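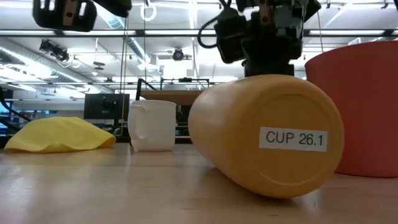 ## Setting up a cup pick with the Ballach finger kit

These steps cover the Ballach two-finger kit on an arm that already has a wrist camera. The kit ships with two fingers, a mounting bracket, a cable and the Ollari control software. Allow one afternoon.

1. Power down the arm. Bolt the bracket to the wrist flange and leave slack in the cable for full wrist rotation.
2. Start Ollari and open **Tool > Fingers**. Set stroke to 76 mm and payload to 400 g.
3. Run **Zero** with the fingers clear of the table. Repeat after any finger change.
4. Select **Rim** as the grasp type. Body grasps need the wide fingers, sold separately.
5. Jog the wrist until the cup opening and both fingertips show in the camera view. Save the pose as `pre_grasp`.
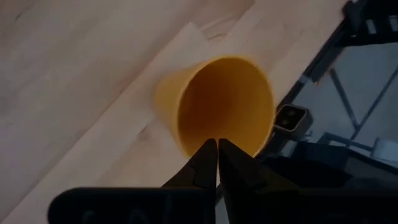
*Wrist camera view: yellow cup, fingertips at the lower rim.*

6. Set approach speed to 7 mm/s for the first run. Keep a hand on the stop button.
7. Run 100 cycles and export the log. Check the `slip` column before raising the speed.

### Notes

- Cups lying on their side need a separate pose. Save it as `pre_grasp_side`; Ollari does not switch between the two on its own.
- Overhead lights reflect off glossy tabletops. If detection drops out, lower the exposure first.
- The Jenonness mount fits the same flange, but its cable exits on the opposite side.

Milovan Jurić, October 3, 2026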